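3.2 Wortfelder des Rauen

Wer sich einmal einen Nachmittag lang mit Menschen unterhalten hat, die beruflich Oberflächen anfassen, der weiß, wie reich und zugleich wie eigensinnig ihr Wortschatz ist. Unsere Gespräche in Velach und Emville, die Jennylyn Policarpio und Kenneth Sarmiento mit großer Geduld geführt haben, ergaben 405 Belege für Adjektive des Tastens, und es sei uns verziehen, wenn wir bei einigen davon etwas länger verweilen, als es der Umfang dieses Abschnitts eigentlich erlaubt. Am häufigsten begegnet uns erwartungsgemäß »rau«, das freilich fast alles bedeuten kann, vom ungehobelten Brett bis zur Haut im Winter.

Interessanter sind die Bildungen, die eine Regelmäßigkeit mitbenennen: »genoppt«, »gekörnt«, »gerastert«, in Velach auch das schöne »grießelig«. Talavera hat in seiner Vorstudie vorgeschlagen, sie als eigene Gruppe zu führen, und wir folgen ihm darin gern. Vorausgesetzt wird bei allen, dass sich kleine Erhebungen wiederholen (vgl. für »genoppt« die beiden inneren Flächen in Abb. 3).

Abb. 3: Feine, rasterartig angeordnete Noppen auf zwei schräg zueinander stehenden Gummiflächen.
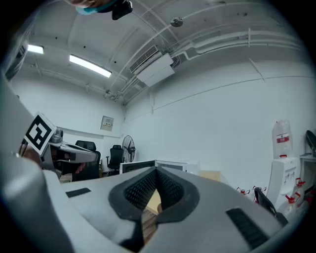 Schwieriger wird die Abgrenzung dort, wo das Auge dem Finger ins Wort fällt. »Gerastert« etwa wurde von mehreren Befragten ausdrücklich als Sehwort bezeichnet, während »gekörnt« beiden Sinnen offensteht – eine Beobachtung, die sich mit den älteren Dialektbelegen aus Barredo recht gut verträgt. 37 Belege ließen sich keinem der beiden Sinne sicher zuordnen, und Cherry Mae Lumanlan, der wir für die zweite Durchsicht herzlich danken, hat uns davon abgeraten, die Zuordnung zu erzwingen. Wir haben sie deshalb gesondert aufgenommen und kommen im Zusammenhang mit den Vergleichen (»wie Sandpapier«, »wie eine Katzenzunge«) noch einmal auf sie zurück.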